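Grellent Worktop Panel, Matt White

Product no. 558

The Grellent is a plain white worktop panel for kitchens, utility rooms and craft rooms. It comes in lengths up to 1,000 mm and can be fitted over an existing worktop or onto new base units. Fixing screws and edge strip are included.

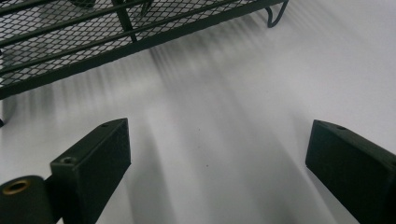 Grellent panels are sold singly and can be joined end to end with the Strazds joining strip. Order the strip separately. White is the only colour we stock in this range, and it looks bright even between dark items. Please ask for a sample before ordering if you need to match existing doors.

Care
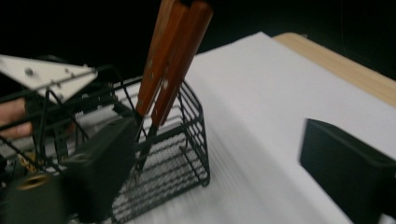

Wipe down with warm water and washing-up liquid. Do not use scouring powder or bleach. Always cut on a board, and keep sharp knives off the surface when not in use; a wire basket like the black one, with the blades pointing down, does the job well. Hot pans need a trivet.

Finish

The surface has a low sheen. Under a window or a single lamp it will show soft shadows, so check your sample in the room where it will be fitted. 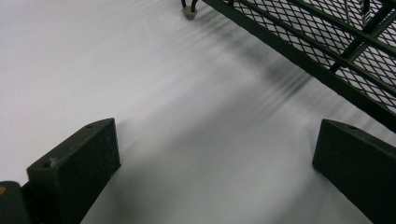

White surface, with dark green mesh basket at top right.

Delivery

Delivery takes 11 working days from our Brirdale depot. Check panels for damage before signing. Returns are accepted within 13 days if the wrapping is unopened.
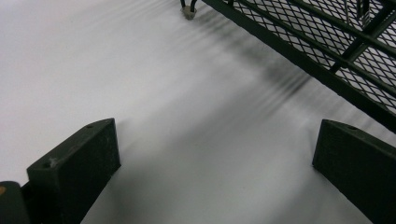
Streaky shadows on a pale white surface.

Trade enquiries: Bimla Semwal, Brirdale depot.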